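Iltex Pictures Opens Its Story Fund to First-Time Producers

MIKOMBRIDGE, 7 June 2023 – Iltex Pictures, the independent film company that has made its home on the old mill side of Mikombridge since its very first short, is delighted to announce the opening of the Iltex Story Fund, a new program for people who want to produce a feature film and have never had the chance to do so.

The fund will support 20 producers in its first year. Each of them will receive development money, a desk in the Iltex building for as long as they care to use it, and the company of a working producer who has been through the whole business before, from the first nervous phone call to the last night of the sound mix. There is no entry fee, and there is no age limit at either end.

Those of us who work at Iltex have been talking about something like this for years, usually over cold coffee at the end of a long shoot, and it is a real pleasure to be able to write the words down at last. Most of us came into producing sideways. Some were drivers, some kept the books, one or two were waiting for acting work that never quite came, and all of us remember the person who handed us a budget and trusted us not to lose it. The Story Fund is our way of handing over a few budgets of our own.

The idea grew out of the company's most recent feature, Tsuchiya, a quiet family drama about two sisters who inherit a pottery business and cannot agree on what to do with it. The film was made with a small crew, many of them on their first feature, and it went on to fill the Mikombridge Playhouse for much longer than the single weekend we had booked. Audiences wrote to us afterward, 535 letters and cards in all, and a surprising number of them closed with the same question: how does a person start doing this?

We answered as many as we could by hand. Then we sat down in January and began to plan a better answer.
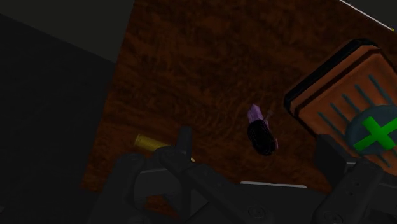
A computer-rendered tabletop with an orange container.

Successful applicants will join one of two groups. The first is for producers who already have a script, or at least a good part of one, and need help with scheduling, budgeting, rights and all of the paperwork that tends to frighten people away. The second is for those who have a story in mind and would like to be introduced to writers. Both groups will meet at Iltex on weekday evenings so that nobody has to give up a job to take part, and travel costs will be covered for anyone coming in from outside the town.

At the end of the program, every producer will present a project to an invited audience of distributors, broadcasters and fellow filmmakers. Iltex will choose at least one of those projects to take into production as a full partner, with the new producer credited as producer and paid as one. We feel strongly about that last part.

The announcement comes at a busy and happy time for the company. Our next feature, Lidar, a thriller about a land surveyor who maps a valley and finds that her measurements don't match the town records, has finished its main shoot and is now in the edit. It is the largest film Iltex has attempted, with 800 local people appearing in the festival sequence alone, and we would like to thank every one of them for their patience through two very long nights and a great deal of rain. The bakeries on the high street deserve a mention too, for the rolls that kept turning up at four in the morning.

A release date for Lidar will be shared once the music has been recorded. We can say that the first public screening will be held in Mikombridge, as it has been for all of our films, and that everyone who appeared in the crowd will be invited.

Applications for the Story Fund are open now. Applicants are asked to send a letter of no more than 2,000 words telling us who they are, what sort of film they would like to make and why they would enjoy the work of getting it made. A script is welcome but isn't required. Letters may be typed or handwritten, and a recorded message will be accepted from anyone who would find that easier. Every application will be read by two members of the Iltex team, and every applicant will receive a personal reply, whatever the decision.

About Iltex Pictures

Iltex Pictures is an independent producer of feature films, shorts and documentaries based in Mikombridge. Its films include the family drama Tsuchiya and the forthcoming thriller Lidar.

Press and application inquiries: please contact the Iltex Pictures press office, Mikombridge. Stills from Tsuchiya and interviews with the production team are available on request.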